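Unel Britton 2 countertop dish rack, long-term review

The Britton 2 is a folding steel rack with a drip tray that drains to either side. I bought it in January to replace a Matei wire rack whose coating had split at the welds. Listed weight is 794 grams without the tray.

Plate slots are set at a fixed pitch and hold up to 11 dinner plates. Flat plates stand upright without leaning. Deep pasta bowls take two slots each and tip forward unless loaded from the back. 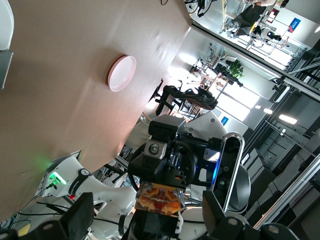 A reader in Undcombe reports that rimmed plates rattle in the front slots, and that turning the rack end for end made no difference. Mine does the same with side plates. Silicone sleeves on the front wires stop it.

Drainage is adequate. The tray slopes 2 degrees toward the spout, enough for rinse water but too shallow for suds, which dry into a film along the back lip. I wipe it weekly. The hinge pins have stayed tight and show no rust.

The cutlery cup is the weak part. It hooks over one wire and swings when full. Unel sells a two-hook version separately, and it fits the older frame as well.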